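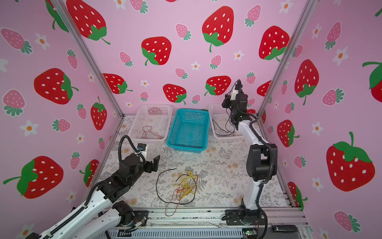 4.3 Hanging the first strip

Read section 4.2 (Preparing the wall) before starting. Werkura peel-and-stick wallpaper must be applied to a clean, smooth, fully cured surface. Do not apply it over textured paint, bare drywall, or existing paper with loose seams.

1. Check the batch code on the label of each roll. Rolls with different codes can differ slightly in color and should not be used on the same wall.

2. Unroll the first strip face up on a flat surface and locate the pattern repeat mark on the back edge. Cut the strip to the height of the wall plus 2 inches at the top and bottom.

3. Draw a plumb line on the wall with a level and a soft pencil. Do not use a corner or door trim as a guide.

4. Peel back the top 10 inches of the liner and fold it down. Do not remove the whole liner at once.

5. Align the side of the strip with the plumb line and press the top edge into place, leaving the overlap above the ceiling line.

6. Pull the liner down with one hand and smooth the paper with the other. Work from the center outward with the felt edge of the smoothing tool.

7. If a wrinkle forms, lift the strip to a point above the wrinkle and lay it down again. Lift slowly and keep the paper close to the wall.

CAUTION: Do not stretch the strip to remove a wrinkle. Stretched paper shrinks back and leaves a gap at the seam.

4.4 Matching the pattern

1. Hold the second strip beside the first and slide it up or down until the motifs line up at eye level. Small differences near the floor are less noticeable than differences at eye level.

2. Butt the edges together. Do not overlap them, except at inside corners.

3. Roll the seam lightly with the seam roller.

Note: Patterns marked "drop match" on the label shift by half a repeat on every second strip. Allow extra length when cutting.

4.5 Inside corners

1. Measure from the last strip to the corner at the top, middle, and bottom. Add 1/2 inch to the largest measurement and cut the strip to this width.

2. Hang the strip and press the extra width around the corner.

3. Draw a new plumb line on the second wall. Hang the offcut to this line, overlapping the turned edge.

CAUTION: Replace the knife blade after every 2 cuts along the ceiling or baseboard. A dull blade tears the vinyl face.

4.6 Trimming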